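Stop the jaws snagging your cloth

I love folding with the hand-held gripper, but on Sunday mine bit into a hem and would not let go! The motor kept squeezing, the cloth bunched up, and I very nearly yanked it. Please don't yank. Switch off first, wait until the jaws go slack, then ease the fabric out sideways.

Akinyi Simiyu wrote in with a great fix: turn the grip force down before you start on anything thin, and take a fold of cloth, never a single layer. Mine was set at 51, far too high for cotton (37 is lovely).
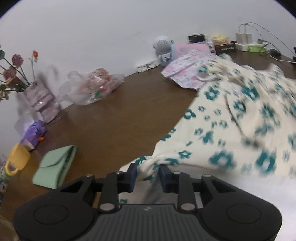 Check the pivot screws too, every few loads. One of mine had worked loose, and that's what made the jaws close crooked. A quarter turn and it was good as new! Keep fingers clear while you test it.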